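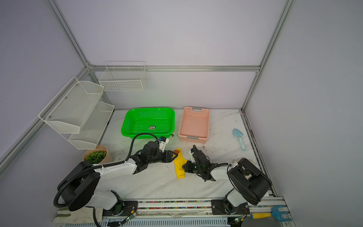 How often do the gripper fingers need to be checked on a two-arm cell? Every morning before the first run, and again any time an arm has been stopped by hand.

Cell diary, Tillow workshop
December 2018
By Noemi Villanueva

In at the usual time. Left arm first, as it was the one that gave trouble last night. The finger screws had backed off again, 2 of the 4. I took them out, cleaned the threads, put on a drop of threadlocker and did them back up. Left it alone for the length of a coffee.

Cloth jobs are what show up a loose finger. A solid thing like the trowel will sit in the grip even with some play in it, but the yellow cloth slides out at a corner and then the other arm closes on nothing. I had blamed the program for that since September, and I was wrong about at least part of it.

Checked the conduit on the left arm while I was down there. It arcs up high over the wrist, and I don't like how it pulls at full reach. Moved the tie back a bit toward the base and ran the arm out slowly to both ends. No tugging. I'll look at it again tomorrow.

Wiped down the rail. The table still has its scuffs, worst toward the right, and they don't come off with the Brillness spray. Van Damme wants the top replaced. I would sooner spend the money on spare fingers.

Re-taught the home position on both arms after lunch. The right one was out by 3 mm and the left was fine, the opposite of what I expected. Saved the new positions under today's name and wrote them in the back of this book.

Cleltomach rang about the service contract. Told them to send the parts list first. They said they would.

Did 4 slow passes with the cloth to finish. It held on all of them. Powered down, hung up the key, home in the dark.

Last updated: the same evening, parts list still not here

Comments

graeme_p: Which threadlocker? The blue stuff lets go on ours once the wrist warms up.

Noemi V.: Blue. Will see how it goes.

tinshed: We had the same colour scuffs on a white top. Toothpaste got most of it off.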